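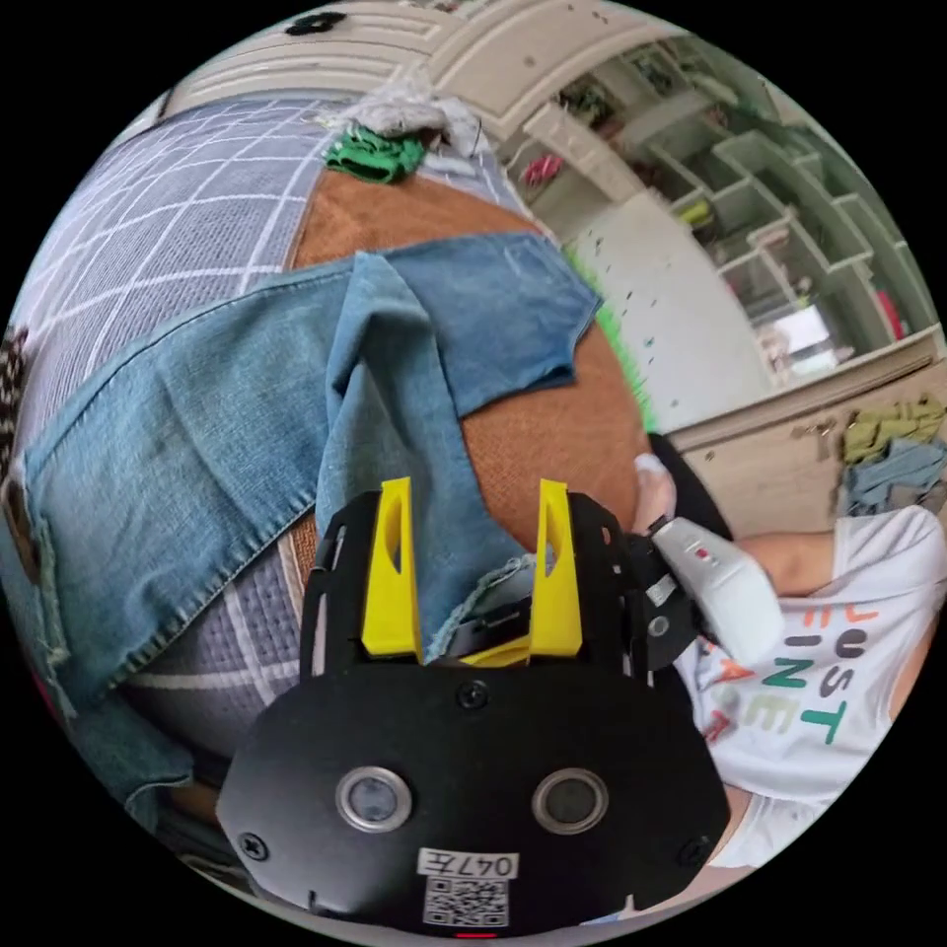 4 min read

Emora Drying Rack, Wall Mount, 900 mm
Maker: Rostberg
Sold by: Zistolside Home Supply
Page last revised: 2018-03-03

Overview

The Emora is a fold-down indoor drying rack for heavy wash loads: jeans, work pants, towels, sweatshirts. It mounts on a wall and folds flat when not in use. The rated load is 30 lb, spread evenly across all four rails. The rack has no heater, fan or other powered parts.

Most fold-down racks are sized for shirts and light items. Denim and terry cloth hold far more water after the spin cycle, and a rack meant for shirts will sag toward the front when loaded with them. The Emora carries its rails between two side arms, each with a steel brace running back to the wall plate. The load goes into the lower edge of the plate, where the wall can take it.

Specifications

Width, open or folded: 900 mm
Rails: four, round steel tube, powder coated
Rated load, spread evenly: 30 lb
Gap between rails: 200 mm, center to center
Finish: matte white or light gray
Mounting: two wall plates, lag screws supplied for wood studs
Use: indoor only

Rail spacing

The gap between rails was set for thick fabric. At 200 mm, a pair of jeans hung over one rail does not touch the pair on the next, and air can move down both sides. Closer spacing would allow more rails in the same depth, but the total drying time for a full load of denim would go up. Customers who mainly dry shirts or underwear should look at the Jansen, which has thinner rails set closer together and a lower load rating.

Hanging jeans and heavy pants

Turn the pants inside out. The pockets and waistband dry last, and turning them puts both in moving air. Pull the pocket bags fully out.

Hang by the waistband with two clips if the ceiling height allows it. If not, fold over the rail at the knee, and move the fold by a hand's width halfway through drying. A fold left in one place on raw or dark denim can leave a pale line.

Dark indigo may rub off on the powder coat. Wipe it with dish soap and warm water the same day. Do not use bleach or scouring pads on the rails. Worn coating exposes the steel, and rust will mark light fabric.

Installation

The wall plates must be fixed to studs or solid masonry. Drywall anchors are not approved at any load, including the type sold for heavy shelves. The supplied screws are for wood studs only.

Stud spacing often does not match the spacing of the plates. In that case, fix a backing board across the studs first and screw the plates to the board. Zistolside stocks a primed board cut to 900 mm that matches the rack width. It is sold without screws.

Set the height so the front rail can be reached with a wet towel in both hands. Check that the longest item to be dried clears the floor, the baseboard heater and any outlet below. Level both plates before tightening. If one plate sits lower than the other, the folding catch will bind on that side.

Load the rack from the wall outward. Do not hang the full load on the front rail.

Care

Check the lag screws one month after installation and once a year after that. Put one drop of light machine oil on each hinge pin if the arms squeak. Wipe off the excess before hanging laundry.

The rubber stops on the side arms wear with use and can be replaced. Order them in pairs.

Changes in this version

Racks shipped before December had a plastic folding catch. The current catch is steel and fits the old side arms. Owners of the earlier rack can order the steel catch as a spare part. The screw holes line up, and no drilling is needed.

In the box

Folding rack, assembled
Two wall plates
Lag screws and washers
Paper drilling template
Installation sheet

Common order errors

The gray finish is not the same gray as the Jansen. The two racks will not match if hung side by side.

The width given is the full outside width, including the side arms. Allow a finger's width at each end for the arms to swing.

Spare parts and technical questions

Write to Branwen Gronow, parts desk, Zistolside Home Supply. Include the finish and the stamp on the back of the left wall plate. Requests without the stamp are answered, but the part may be delayed while the version is checked.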